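From: Kwame Addo
To: gripper-users list
Date: 7/1/25
Subject: Re: Jirel hand-held vs. the old Dogbe fingers

Naa Ackah wrote:
> We've had the Jirel hand-held for 2 weeks now and I'm ready to
> call it. Pick rate is up, the wide lens sees everything, and the
> slotted fingers give just enough to hold soft packs without
> crushing them. I'd like to move all of Tratstead over by May.
> Any objections?

Hi Naa, all,

One objection, or maybe a few small ones. I'm not saying the Jirel is bad. I'm saying I don't think we know yet.

First, the pick rate. I went through the sheet you posted and there are 148 picks on the Jirel against 20 on the Dogbe. The Dogbe ones were all done on one afternoon by someone who had never held it before. I wouldn't buy a toaster on those numbers.

Second, the lens. Yes, it sees a lot. On our table it takes in the wipes packet, the plant, the desks at the back and the ceiling lights as well. What I care about is the bit between the fingertips, and that's a small share of the picture once you've paid for all that ceiling.

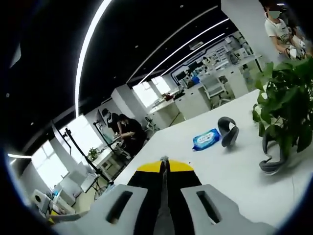 The wide view might help with knowing where the gripper is in the room, and Rallmont's sales people lean on that pretty hard. Fine, but then show me the tracking error with the lens we have now and with the new one, same table, same person. I asked them for that and got a brochure.

Third, soft packs. A packet of wipes is about the kindest thing you could hand a gripper. It's squishy and it has flat sides. I'd sooner see the curved grey pieces, the loop and the longer hooked one, because that's the shape that always rolled out of the Dogbe fingers. With the hook under the leaves you also have to come in at an awkward angle, and I'd like to know if the slots in the fingers catch on anything.

So before we move everybody over, could we do this:

- 4 people, none of them you or me
- both grippers, same objects, same spots on the table
- swap the order halfway so the second gripper doesn't get the benefit of practice
- write down the drops as well as the picks – your sheet has no column for drops

It's almost a full day's work. I'll do the set-up and the spreadsheet if you can round up the people. If the Jirel still comes out ahead I'll sign the order myself and stop grumbling on the list.

Also, does anyone still have the spare Dogbe finger pads? The set in the drawer is worn smooth and I don't want that to be the reason it loses.

Kwame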